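Home | Issues | Workshop Notes | Safety Corner | Subscribe | Contact

Workshop Notes, May issue

The grip that said it was closed

On a Wednesday afternoon, a little before four, the arm in the Plitska cell dropped a part from shoulder height onto the concrete. The part was one of the long spindles we handle for the Ollon order. It bounced once, rolled under the guard fence and stopped against the shoe of an operator who was standing outside the yellow line, where he was allowed to stand. He was not hurt. The spindle had a bent end and went to scrap. I write this item because many of you in the Plodinstead building use the same gripper, and because the first report that went round by e-mail was not correct in two places.

The first report said that the operator had opened the gate. He had not. The gate log shows it locked during the whole cycle. The first report said also that the air pressure was lost. The pressure was normal before the drop and after it, and the gauge on the cell was replaced only last winter.

What we found is more simple and, for me, more uncomfortable. The gripper closes on the part and a switch in the body tells the controller "closed." The controller then lets the arm lift. But the switch measures only the position of the jaw. It does not measure the force, and it cannot know if the pads are holding well or only touching. On the Plitska cell the foam on the pads had become thin and hard. The jaw arrived at its closed position, the switch said yes, and the spindle was held by very little. It stayed in the grip while the arm went straight up. When the arm turned toward the rack, the spindle slid out.

The pads are foam and the supplier gives them a life of 3,000 cycles. We believed we were far below this. The counter on the panel showed 1,102 on the day of the drop. However, this counter goes back to zero when the program is loaded new, and the program was loaded new in the middle of the month, after the power work in the hall. Before the reload the pads had already done 1,528 cycles, which we could read only from the backup. Together it is still under the limit, so we cannot say that the pads were too old by the book. I think the limit was written for dry parts. Our spindles come to the cell with a film of oil from the Ševčík washing unit, and the oil goes into the foam.

I have to be careful here. We did not prove the oil. We cut one of the old pads open and it was dark and stiff on the inside, and a new pad that we left in the same oil over the weekend became stiff also, but less. The colleagues at Ševčík are checking if the last rinse was shortened. Until they answer, please treat the oil as probable and not as certain.

What is changed from now:

The lift is in two steps. The arm raises the part by the width of a hand, waits, and reads the grip again before it goes higher. If the jaw has moved in this time, the arm puts the part down and stops. It makes the cycle slower, and planning has accepted this.

The cycle count for the pads is written by hand on the card at the gate. The counter on the panel is not to be used for pads any more.

Pads are changed in pairs. On the Plitska cell one pad was newer than the other, and the older one was much the harder. I do not know who changed only one, and it is not important for this item, but please do not do it.

The yellow line is moved outward. The gap under the fence is closed with a board, and the same will be done on the other cells when the material arrives.

For the pad tests we use the hand-held gripper over the white board, with a light stand as the thing to be gripped. It is a better beginning than a spindle, and the pads can be looked at from close before and after every trial.

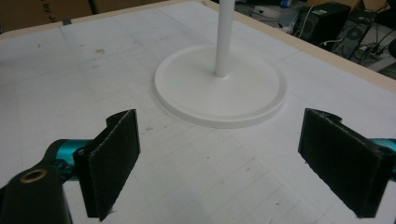

How can I find out if the pads on my own cell are still good?

Stop the cell and lock it in the usual way, then press the middle of each pad with your thumb and let go. Good foam comes back quickly and feels the same over the whole face. If it stays pressed, if it feels hard like a shoe sole, or if your thumb has oil on it, change the pair and write it on the card. Do this at the start of the shift, and do not wait for a message on the panel, for the panel has no way to see it.

Some of you asked if a force sensor would not be the correct solution. I agree that it would be. We have asked for a price for 2 sets, one for Plitska and one for the cell that stands beside it, but the delivery time is long and the mounting plate has to be made new. In the meantime the two-step lift is what we have. It has already stopped the arm once, on a part that was placed crooked in the tray, and the part was put down as it should.

If you have seen a part slip in the grip, also a small slip where nothing fell, please write it in the near-miss book with the cell and the kind of part. In the book for the Plitska cell there was an entry from the week before, "part turned a little in jaw, continued." It was read only after the drop.

Recent in Workshop Notes

Loading a program new: which values are lost
Washing unit, questions about the last rinse
Gate cards, how to fill them in
Noise at the Ollon packing table
Old guards to give away, ask at the store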